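Batesside open house: do the arms save anyone any work?

I went to the Erkex open house on Thu 28 December with low expectations, having sat through the Wavotier talk in August, where every slide promised to "free up the team." Free them up for what, I asked then. I asked again at Batesside.

What they handle

Erkex packs gift and home goods: tins, vases, small decorative pieces. Halyna Vakulenko, who runs the floor, told me 22 people work there and that no jobs have gone. She didn't say none would.
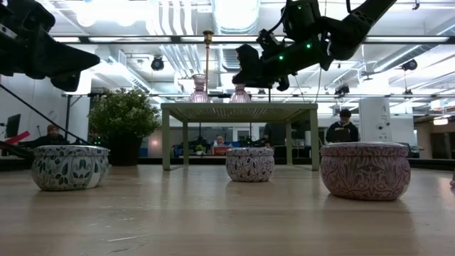
Her argument is about wrists and backs. Packers used to set out every piece by hand for a whole shift. Now 4 of them have been retrained to watch the arms and step in when a grip goes wrong. I asked one if she liked it better. "It's quieter," she said. "You stand more." She gets the same pay as before, which I had to ask twice to find out.

Glass is the hard part. Moroz, the firm that did the setup, says ribbed and narrow-waisted shapes need their own settings, and a person has to work those out for each new item.

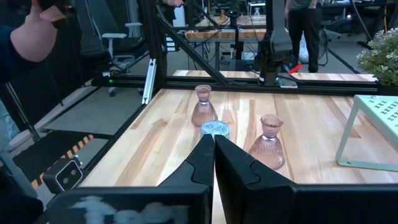

What I'd want to see next

The breakage numbers, for one. I was promised them by email and have nothing so far. I'd also like to talk to the night shift without a manager standing by.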